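Nuno Nogueira
ok rental inspection thread bc three people have messaged me this week asking how I got my bond back. long. sorry

first thing. the entry condition report. FIND IT. mine was in an email from August with the subject line "docs" and nothing else. thanks Larkell Property

if you never sent yours back with your own notes on it you're in a weaker spot but not sunk. any photos with a date will help. texts to the agent too

my bond was four weeks, agent wanted $676 out of it. carpet clean, "general wipe down", and a blind in the second bedroom that was already stuffed when I moved in

I had the blind in writing. one line. "blind bed 2 wont go up past halfway". typed it on my phone in the carpark. best sentence I've ever written

carpet: they can't just make you use their bloke. well check your state, but where I am they couldn't. Larkell sent me a quote from Rolisier for $222 and called it "required". I hired a machine from the hardware shop for $33 plus the little bottle of stuff and did it myself in my undies in an arvo

keep the reciept. photograph the reciept, that thermal paper fades to nothing

walls. sugar soap, warm water, flat mop. do NOT go at one mark with the magic sponge thing, you get a shiny patch that looks worse than the mark did. ask me how I know
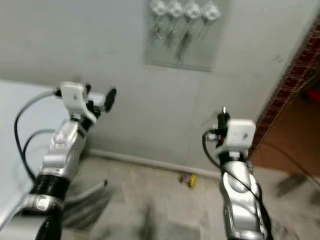
skirting boards next. old sock over your hand, go round the whole place in one go with a podcast on. ten mins a room tops

oven: do it the night before, not the morning of. I did the morning of at my Vellmont St place years ago and had to hand keys back smelling like a chemistry lab

also window tracks!! they always check window tracks. paintbrush then vacuum then damp cloth. same for the laundry drain if you've got one

ok then the actual dispute bit. they'll send a claim form with the numbers filled in and a chirpy email asking you to sign. don't sign. you can lodge your own claim for the full amount and then it's on them to argue

I lodged mine from the bus. agent rang within the hour, suddenly very flexible about the blind

offered me half. said no thanks and emailed the report again with the blind line highlighted in yellow

got the lot back 4 business days later, no note no apology, just appeared in my account

someone asked re pets, no idea sorry, never had one on a lease. the Lumanlan tenants group has a pinned post on it I think

and someone else asked about picture hooks. I left mine in, they were on the entry report. if yours aren't on there fill the holes and let it dry properly before you paint

right my lunch is over, will answer the rest tonight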